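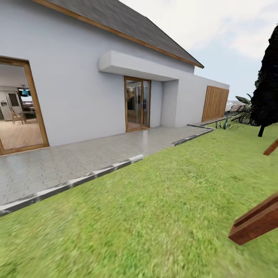 What should you try out first when choosing a gripper: the gripper, the arm or the camera?

Start with the gripper, using the things you really need to pick up, and borrow whatever arm and camera are to hand. An arm that's a bit slow can be lived with for a month. A gripper that can't hold your parts will have you starting again from scratch, and it's usually the cheapest of the lot to swap.

That's the question I get asked most, so it seemed a good way in. Hello! I'm Abdul-Rahman Dankwa, and I started Ulton after far too many years of buying robot kit from brochures and then finding out what it was like once it was bolted down. We're a small testing outfit. People send us their awkward objects, we try grippers, arms, cameras and controllers on them, and then we write down what happened in words you can read over a cup of tea.

We don't sell any of the kit. I get asked about that too, usually by someone who has been passed from one sales desk to the next and is a bit worn out by it. You pay us for the testing and the report, and if the report says the old gripper you've already got is fine, you've paid us to hear that. It happens a fair bit.

How we work

We do a lot of the early work in simulation. We build a place, inside or out, drop things into it and let the arm have a go before any real metal moves. Our simulator setup is called Mullari (my daughter's word for a wonky tower of bricks, and it stuck). Mullari is very good at telling us whether an arm can reach something without tying itself in a knot, and whether a camera position makes any sense. It's much less good at soft things. Bread rolls, sponge, anything in a floppy bag – for those we go to the bench as early as we can, and I'd be a bit wary of anyone who promised you a gripping result on a bag of salad from a simulator alone.

Light matters more than people expect. We move the virtual sun about and change the sky, then see which camera settings still find the edges of an object. Pale walls and shiny paving can be a proper nuisance for depth cameras, and so can grass, so we like to have all of that in the mix before anyone signs off on a camera for outdoor use.

After that comes the bench. Our standard run is 90 picks per object per gripper, same start position, same speed, and we log every drop, slip and squash. If a gripper does badly we let the maker's recommended settings have another full run, so it's had a fair hearing. Then we change one thing at a time: the fingertips, the grip force, the camera height. It's slow and I love it. There's a point in the afternoon, around four, when the logs are coming in and the kettle's on and you can see a pattern starting to show!

The Kado shelf

We keep a shelf of test objects known as the Kado set. There are 71 of them at the moment, and they run from dull (blocks, tins, a length of pipe) to quite unkind (a wire whisk, a peeled boiled egg made of silicone, a coat hanger). New ones go on when a customer's part beats us in some way we hadn't met before. If you'd like your gripper run against the whole shelf, allow six weeks. A shorter run on your own parts can normally be done in three.

The Bhattacharjee report

Every job ends in what we call a Bhattacharjee report, after the customer who sent our first one back covered in pencil and asked for it again without the long words. She was quite right. It now opens with a page that says what worked, what didn't and what we'd try next. The tables come afterwards, along with the settings, the fingertip drawings and all the controller logs, so your own people can repeat the test and argue with us if they get something different. Please do argue. Two of our test methods were changed that way, and both are better for it.

Who we work with

Mostly small firms buying a first or second arm, plus college workshops and the odd inventor with a prototype in a shoebox. Almost 90 per cent of them have never tested a gripper before, and that's fine – you don't need to know your payload from your elbow to get in touch. Tell us what the thing is, how heavy it is, what it mustn't be scratched by and how quickly it has to move.

We're closed for part of June while the bench arms are serviced. The rest of the year, visitors are welcome by arrangement, and you can bring your own parts along and watch them being dropped.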